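Switching an older cat to wet food

Our cat Joshi is 10 and has eaten dry food her whole life. At her checkup in September the vet said her kidney numbers were fine but at the high end, and that she should be getting more water. Cats don't drink much on their own. The simplest fix was to move her from kibble to canned.

I figured it would take a weekend. It took 6 weeks.

The first thing I did wrong was put down a full bowl of pate and take the kibble away. She sniffed it, walked off, and didn't eat anything until the next morning. I called the clinic and the tech, Eleri Watkins, told me not to try that again. A cat that stops eating can get sick from it pretty quickly, and an older one more so. She said to go back to the dry food, get her eating normally, and start over with a teaspoon of wet on the side.

So that's what we did. One teaspoon on a separate saucer, next to the usual bowl. For the first few days she ignored it and I threw it out after half an hour. Then one evening the saucer was licked clean. I went up to two teaspoons and cut the kibble back by the same number of calories, which you can work out from the label if you have the patience. Some cans list calories per can and some per kilogram. The one she ended up liking has 107 per can.

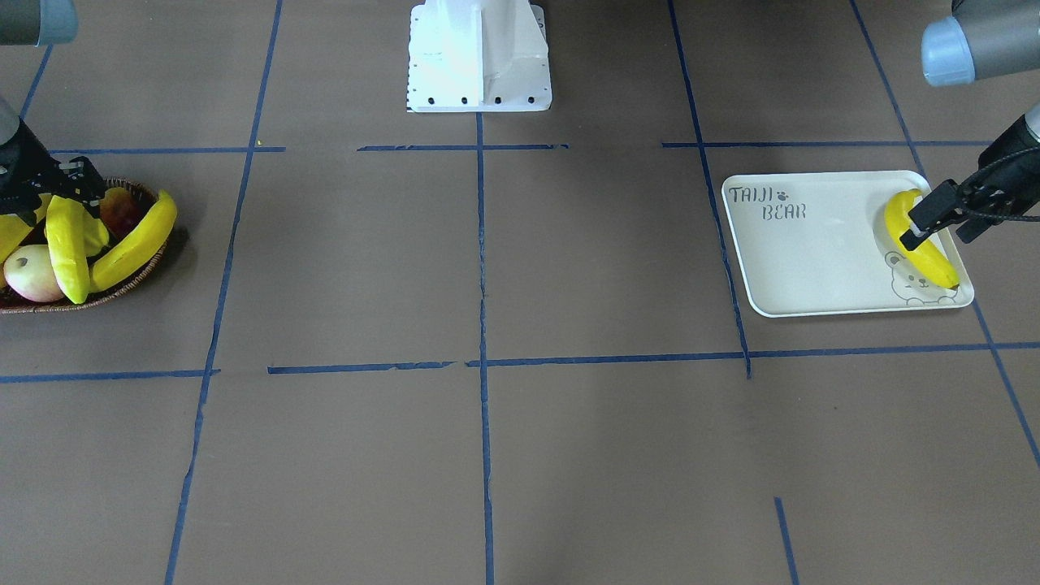
Treats were the other thing we had to sort out. Joshi was getting crunchy ones whenever she yelled at us, and all of those count toward the day. Eleri said to keep them small and to stop using them as an apology. She also asked what people food the cat gets, and I had to admit that she licks the yogurt lid and will beg for anything I peel. A yellow banana like the two in the photo is fine for me at breakfast, but it does nothing for a cat, and a basket of fruit on the counter isn't a snack bowl for her either. Grapes and raisins I keep in a closed cupboard now. I used to leave them out.

A few things that helped:

Warming the food. I add a spoonful of warm water and stir. It smells stronger and she gets a little extra water that way too.

A flat dish. She didn't like pushing her face into the deep bowl.

Feeding at the same times. We do 4 small meals, the last one at 10 p.m., and she has stopped waking us up before five.

What didn't help was buying a case of one flavor. She ate two cans of the salmon and then refused it for good. The rest went to my neighbor's cat. Buy singles until you know.

She's on all wet food now except for a few pieces of kibble at bedtime. The litter box clumps are bigger, and I was told to expect that. She goes back for bloodwork in the spring. I still have half a bag of the old kibble in the garage and need to find somebody who wants it.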